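How I Read a Big Music Biography Without Giving Up Halfway

I love long books about musicians, and for years I never finished one. The one that broke the pattern was a life of the folk singer Oddsson — 337 pages, plus notes — and I got through it with a system I now use for all of them. It's pretty simple!

Step 1: Listen before you open the book

Pick two albums, one early and one late, and play them all the way through. Don't look anything up yet. I did this in June with Oddsson's first record and the last one, and by chapter one I already had questions I wanted answered. 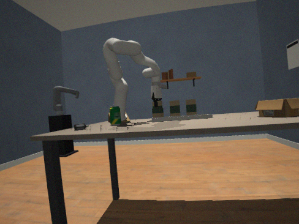 If the singer has a huge catalog, skip the greatest hits. Those songs get plenty of pages anyway, and you probably know them.

Step 2: Skip the grandparents

Most of these books open with a family tree. I jump to the first time somebody picks up an instrument, then go back to the family stuff later, usually when an old uncle pops up in a lyric and I need to know who he was.

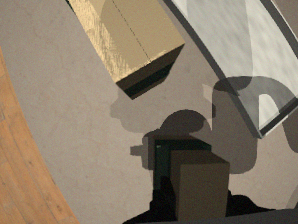

Step 3: Build a playlist as you go

Every time the author names a song, add it. Mine for the Oddsson book ended up with 28 tracks, including a couple of covers I'd never heard of. I play each one right after the page that mentions it (yes, this slows you down, and it's the best part).

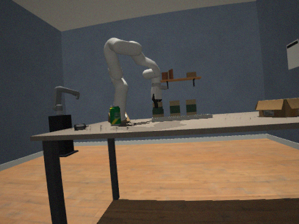 Live versions count too. The chapter on the Dirkach tour made no sense to me until I heard how slowly the band was playing by then.

Step 4: Write in the margins

Pencil only if it's a library copy — well, nothing if it's a library copy, use sticky notes. I mark the places where the author is guessing at what somebody felt. In the paperback from Motance I found nine of those in one chapter, and after that I read the whole book a little differently.

Step 5: Save the notes for the end

Read the source notes in one sitting. They're gossipy, and you'll find your next book in there.

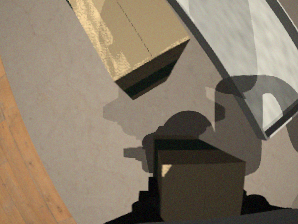
Isent wrote in the comments that the audiobook works just as well for this, as long as you pause at every song title and keep the print copy nearby for the notes. I'm trying that with the next one.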